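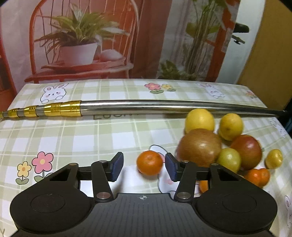 28 November 2024
Fruit table, hand-held grippers, second sitting

Started late because I wanted to read through my August notes first, and I'm glad I did, because I had forgotten how much the speed of the hand matters. Back then I was swooping in on everything like a gull. Today I tried to slow down on the last stretch before the pads touch, and to let the fruit settle between them before lifting. The small mandarin is a pleasure to work with. It wants hardly any squeeze at all, and if you come in level the two blue pads meet it nicely on both sides.

We logged 29 demonstrations before lunch, which brings the Plurar set to 1,275. I threw out 2 of the new ones (my fault both times, I closed the fingers before I was really over the fruit, and there's no sense teaching anyone that!). Anoma Samarakoon went through the rest with me over tea and was kinder about them than I would have been.

The lemons are another story. They like to roll toward the pole when you brush them, so please come down from above and keep the fingers wide until you are well below the top of the fruit. The apples need the gripper opened nearly all the way, and I still catch myself tilting my wrist to get around them.

After lunch we tried it with both grippers over the table, taking turns at the pile. It's a bit like two people reaching into the same cookie jar, but we got better at waiting for each other. 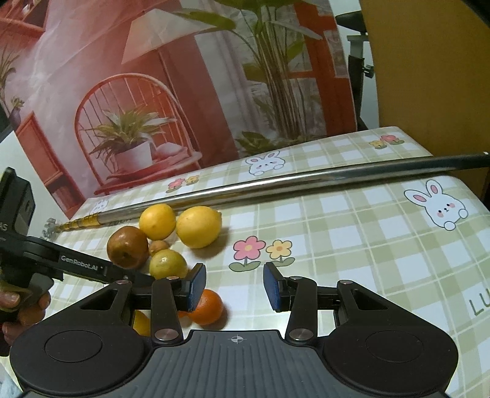

Fingers open, second gripper coming in from the left, fruit still in its cluster.

Anoma thinks we should call out "mine" before each reach, and I think so too, though we both felt silly doing it. Allow some 10 seconds between turns so the clips are easy to split afterward.

To do: wipe the pads, copy today's clips over to the Mitness drive, and ask for a few more mandarins. Also try starting with the hand lower, nearer the cloth, and see if the approach looks any calmer on playback.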